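Brastik Bedrooms: Data Card

Version 2, May

Brastik Bedrooms is a collection of photos from lived-in bedrooms, together with written names for the things in them: bedding, clothes, storage boxes, curtains, books, small items on the shelves. It has 1,756 photos. We wanted a set where the bed is in real use and the clothes are where people put them, so the rooms were not prepared before the photos.

Please read this card before you use the name lists. Some of our choices are a matter of taste, and we tried to write them down.

What is in the package

photos/ has all photos, one folder per room
names/ has one text file per photo, with one object name in each line
rooms.txt has a short note about each room
vocabulary.txt has the 97 object names that are allowed in the name files

The rooms have short code names. The two largest are Hilley, with 600 photos, and Bolger, with 506. The other rooms are smaller and share what remains. All of the pictures in this card come from Hilley.

Hilley is a good room to start with. It has strong patterns, daylight from a window with two panes, and many soft things lying on top of other soft things. There are teal plastic containers stacked near the window, and pillows with print on them. The bed cover is printed with the character 福 (fu, good fortune), and it is the easiest way to recognize the room.
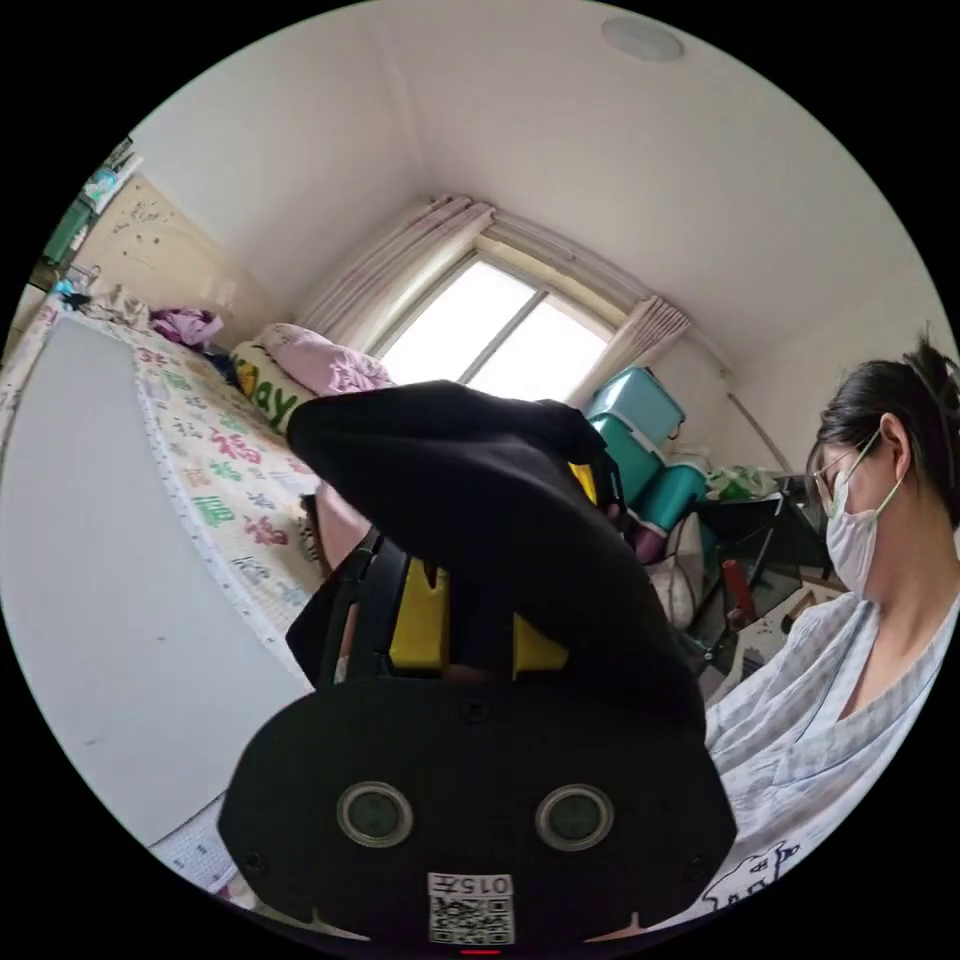

Naming the bedding

We use "bed cover" for the top layer that lies over the mattress, whether it is thick or thin. In the first version we had both "sheet" and "quilt", and the same cover received different names in different photos. Now both are joined under one name.

Printed characters on a cover belong to the pattern. They do not get their own line. In Hilley the same character comes back many times, in many styles and colors, and in version 1 somebody had written every one of them as a separate object. We removed those lines.

Pillows are different. If a pillow has letters, we write the letters that can be read in that photo and nothing more. The pillow with large green letters is "pillow, text: ay" in photos where only these two letters are clear, even if another photo of the same pillow gives more. Cartoon ducks or cat faces go in the same line as the pillow or blanket, after the word "print".

A folded blanket on top of a pillow is two objects. Write the upper one first.
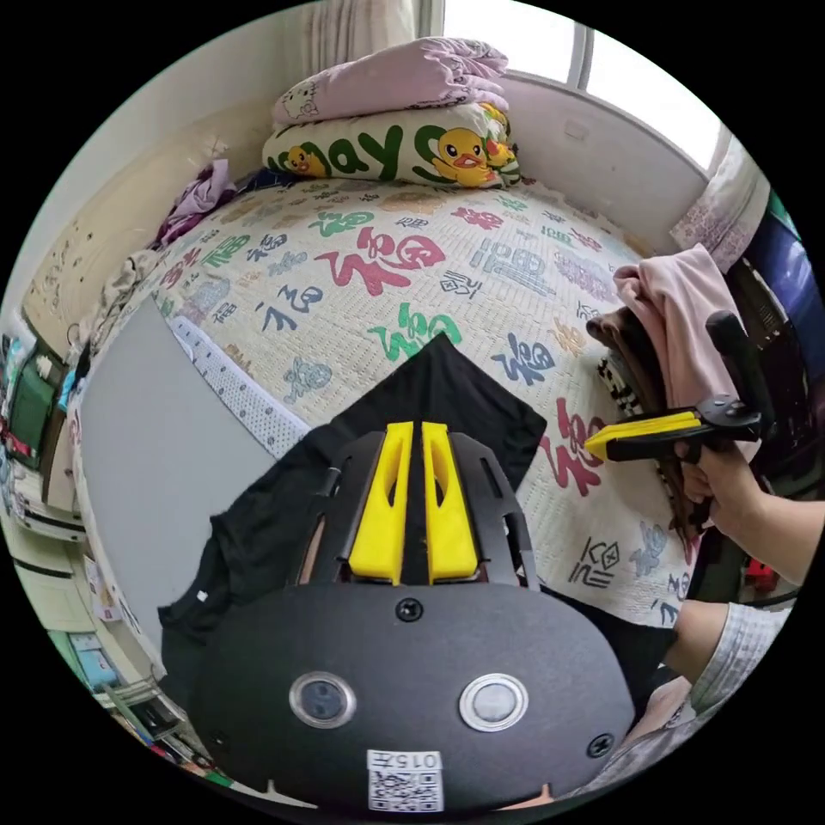 Naming the clothes

Clothes have three possible states: "flat", "folded" and "crumpled". The black T-shirt spread on the bed cover is "flat", also when a sleeve goes over the side. The purple cloth near the head of the bed is "crumpled". We do not guess what is inside a crumpled pile. If the kind of garment is not clear, the name is "cloth" and the color.

Clothes that a person is wearing are not listed. Face masks and glasses are also not listed when they are worn.

The gray board on the bed has the simple name "board, gray". We had a longer discussion about this one, and we decided that the name should say only the shape and color.

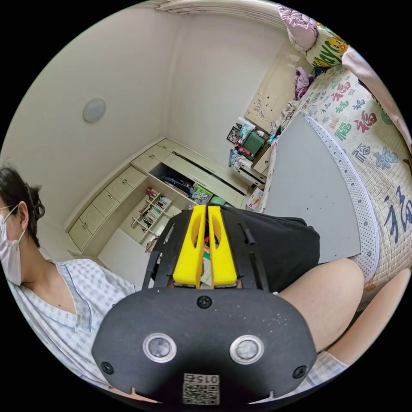
Hilley: bed, shelves and cabinets. Books are named as one group.

Furniture and shelves

Built-in cabinets get one line for the whole unit, and then one line for each open part that has things in it. Drawers are not counted. For books we write "books" one time per shelf. Bottles and packages that stand close together are a "group", because in many photos it is not possible to separate them in a fair way.

Curtains: a valance and a curtain are two names. The color is written as it looks in that photo, so one curtain can be pink in one file and cream in the next. If you need one color per object, use rooms.txt and not the name files.
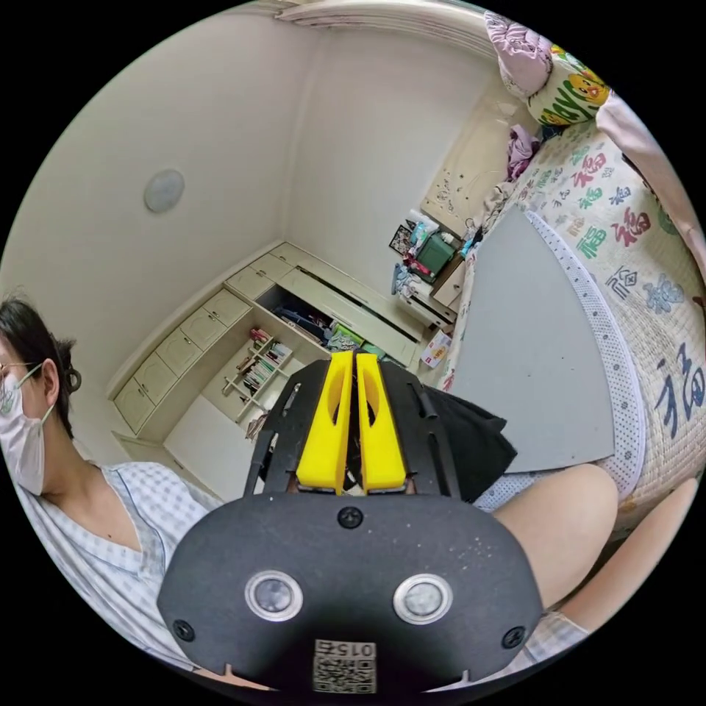 The same is true for the bed cover and the pillows, where the color changes quite much with the light from the window. We did not correct the photos for this.

Known problems

Near the sides of the photos, straight things look curved. A bed can look round. Names are not affected, but please do not measure sizes from these photos.
Dark clothes in the Bolger folder are sometimes named "cloth, black" where "T-shirt, black, flat" would be better.
The vocabulary has "box" and "container" with almost the same meaning. We plan to join them.

How the names were made

All names were typed in Clomel, our small labeling tool. One person wrote the names, and a second person read them next to the photo. When they did not agree, the more general name was kept.

If you find a wrong name, please send us the name of the room folder and the line you would like to change. Corrections to vocabulary.txt wait until the next version, so that existing files stay valid.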